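# Chapter 7: The Laundry Project

In this chapter your team programs a two-armed robot to move clothes between a basket and a washing machine. The Haveck class spends 6 sessions on it and logs 300 attempts.

Cloth has no fixed shape - the same shirt can land a different way each time you drop it. Read your logs before you change any code.
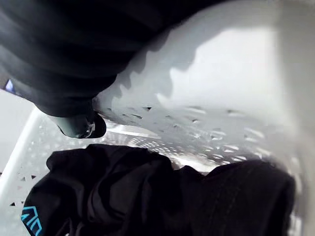
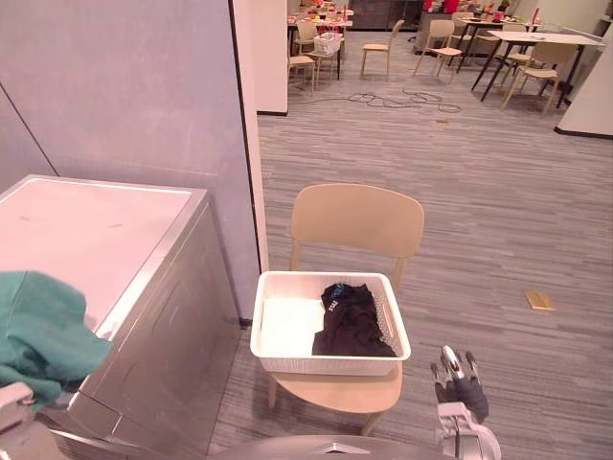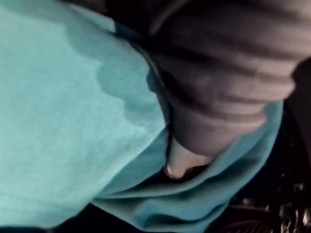

*Figure 7.1. Cloth in the laundry project. The middle view shows the basket on a chair near the washing machine.*

Before Section 7.1, copy the grasp table on page 156 into your notebook. Leave a blank column for failed grasps.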